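Gaten Bench Teaching Set

The Gaten set is a pair of hand-held grippers and a work surface for teaching robot arms small assembly and sorting jobs. The operator does the job by hand with the grippers, and the recordings are used to train the arm. Sernano builds the set and supports it at your site.

Who it's for

Shops with short runs and parts that change often. If you make one part all year, a fixed cell will probably cost less.

What changes at the bench

The people who know the job do the teaching. At Pliditz, bench lead Aicha El Khatib and her crew moved from loading trays all shift to teaching in the morning and checking finished work after lunch. The arms took over the tray loading in August. Sorting odd parts, rework and final inspection stayed with people.

"I still do the job with my hands. I do it fewer times," says Reda Cherkaoui, an operator there.

Plan for some slow weeks at the start. Operators need paid time to practice, and output at the teaching bench drops while they learn. We ask that teaching be written into the job description and the pay grade — it is skilled work.

What's in the set

Left and right grippers, cabled
White work surface
Two aluminum side rails
Recording software, one site license
Two days of on-site training for up to six operators

Specifications

Rail length: 1470 mm
Cable length: 3000 mm
Recommended recordings per task: about 122
Order code: 1258

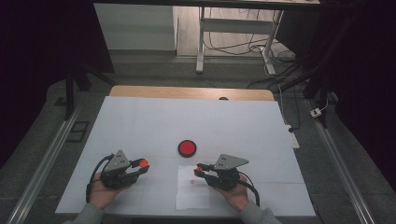 Left and right grippers at the work surface, with a red disc between them.

Setup notes

Use a table that does not rock. Route cables behind the operator's elbows. Change operators every hour; gripping for longer tires the wrist.

Ordering

Lead times and site visits: Fadwa Badawi, Sernano sales desk. Spare fingertips and cables ship separately. Sets already in service can be sent back for a gripper check once a year at no charge.

Page updated 2026-02-27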